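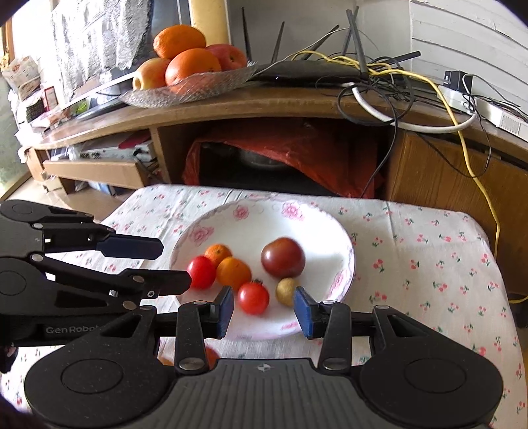 Cherry tomato, plate

Topic: Visa fee going up again?

hiwot_w
Has anyone else seen the notice about spouse visas? I've saved 2,770 so far and now I'm told I need nearer 3,000 before I even send the form. Lemlem got hers through in February and paid less – is that right?

Bovimar
Depends when she applied. You pay whatever the fee is on the day you submit, so if you've got the papers ready, go now.

olik14
Don't rush it! My brother rushed his, left out two payslips and got refused. Fee gone.

Bovimar
I didn't say send it half done. I said if it's ready.
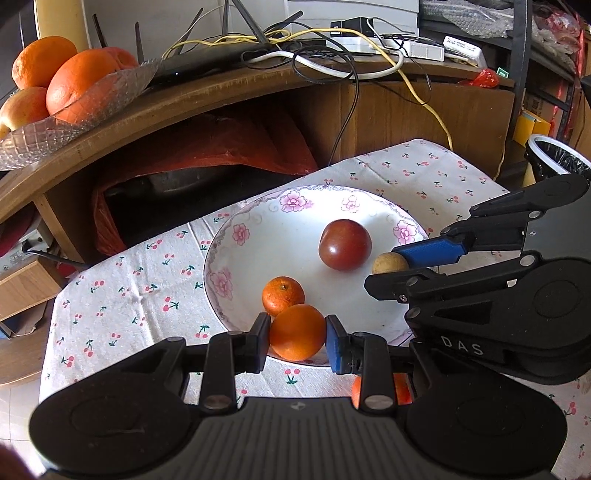

Orange and the flowery bowl

Gadisa K
I'm with Olik on this one. Mine took 14 weeks and they still wrote asking for a tenancy letter. Also ring Taklow advice centre, they looked over mine for nothing.

Bovimar
Taklow told my cousin the wrong form, so I'd double check whatever they say.

hiwot_w
Thanks all. Payslips are done, just waiting on the bank. Does the letter need a stamp or will a printout do?

Gadisa K
I sent stamped ones. Took my branch ten minutes.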